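Yolandi Molefe has 2 minutes, she says, then talks for most of the morning. She runs the choir at Wostby. Seventy singers on a good Monday, fewer when it rains.

"People think they can't sing. Somebody told them that at age seven and they beleived it."

No auditions. No sheet music for the first month either — she teaches by ear, line by line, the altos first. Why the altos? "They get bored. Bored altos leave."

The summer concert in Stumamham sold 200 tickets. Parking was a mess. She'd do it again, with a shorter second half and a diferent pianist's stool.

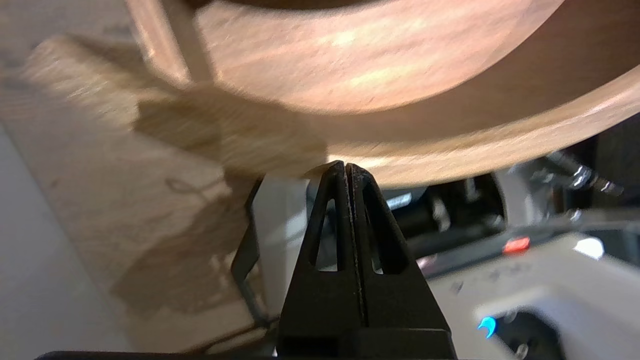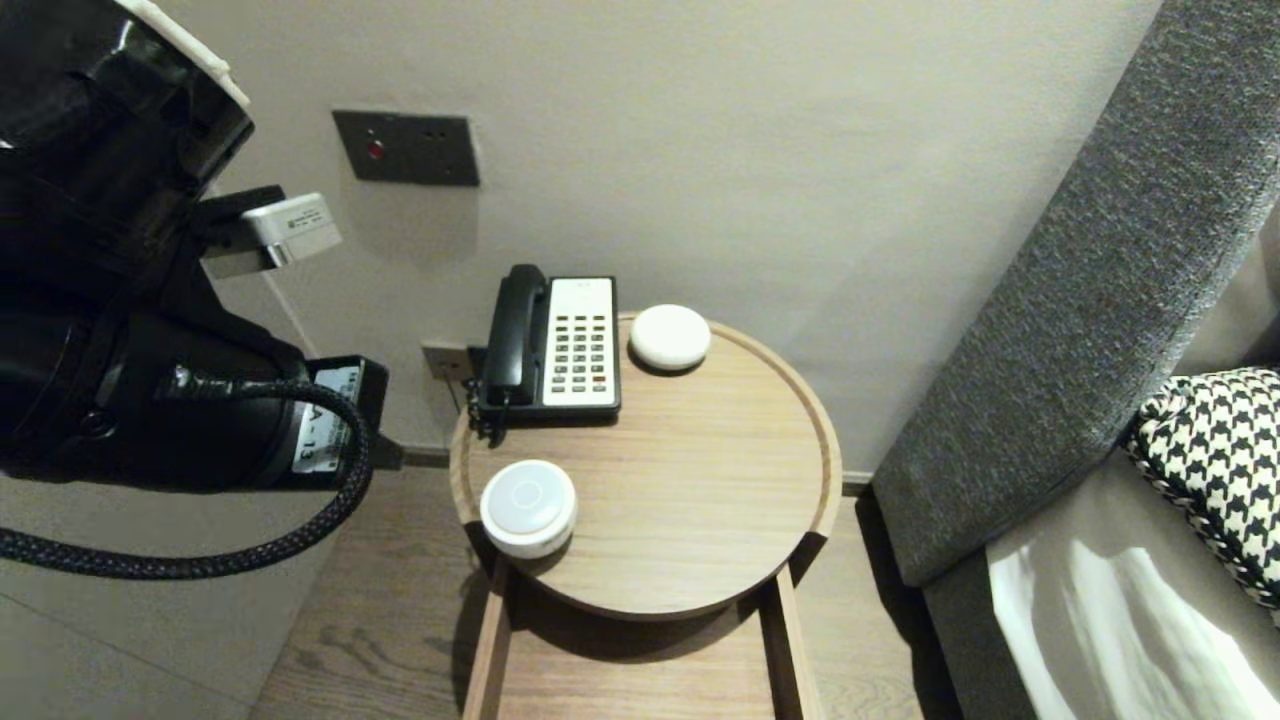
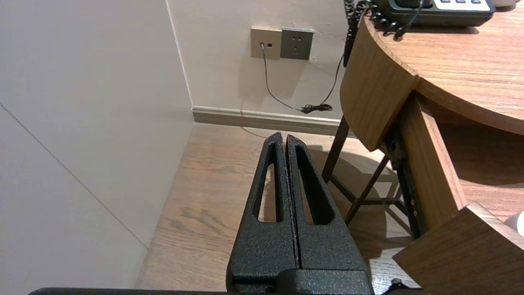

"Roscoe wants us to do more gospel, Naveed wants less," she says. "I want everyone to breathe in the same place." New members can just turn up, 7 p.m., side door. Bring water. Tenors especially — "I'd take any tenor, I'd take one with a cold."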